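Towels, cloths and one big table

Posted July 22, 2022

I've been meaning to put up a laundry page for ages, and since so many of you wrote in after my sheet-folding rant in February (711 comments, and I read every one of them!), this is it. Or the start of it, anyway. The subject is folding on a big flat surface, which I will defend against anyone who folds on the couch, on the bed, or standing up with the towel pinned under their chin.

The table is a pale one, nice and smooth, with plenty of elbow room. Click through for the larger versions. 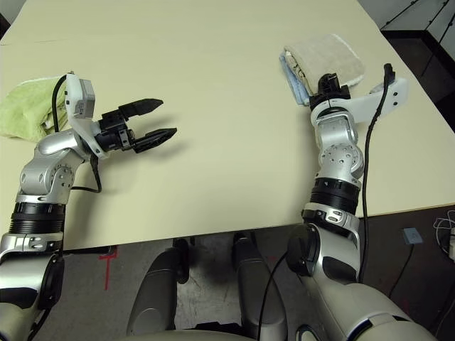
Beige towel folded on top of the light blue cloth, and a light green one over on the left.

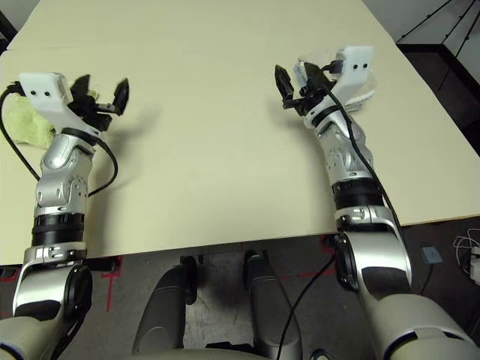 Same big table, with the light green cloth all crumpled by the left edge.

Now, on to the folding itself. I do thirds. I grew up with halves, then halves again, and my stacks always slumped over in the closet like tired hikers. Thirds lengthwise, then thirds again the other way, and the raw edges end up inside where you don't see them. My shelf at home is narrow and thirds fit it perfectly — yours may be deeper, so fold one towel and go try it on the shelf before you do the whole basket.

Marjatta Huttunen wrote to tell me she rolls everything, bath sheets included, and keeps the rolls standing up in a crate. I tried it for a week. I liked how it looked and I hated getting one out, because the neighbors all unroll in sympathy. Small cloths are another story, those I might roll from now on.

A few people asked about color. I keep the greens for the kitchen, the blues for the bathroom and the beige ones for guests, and it has saved so much arguing at our house. Obaidul Mridha asked whether pale towels are worth the trouble with kids around. Mine have held up fine so far, but I skip the fabric softener completely (it makes them slippery and they don't dry you as well) and I shake each one out hard before it goes on the line.

Oh, and the shelf liner question! It's the plain cotton kind from Koivisto, cut to size with kitchen scissors. I bought 3 rolls and still have most of one left over.

Next gallery will be fitted sheets, if I can get my nerve up. Send me your methods in the meantime, especially if yours involves only one person. Els Visser has promised me hers and I'm holding her to it.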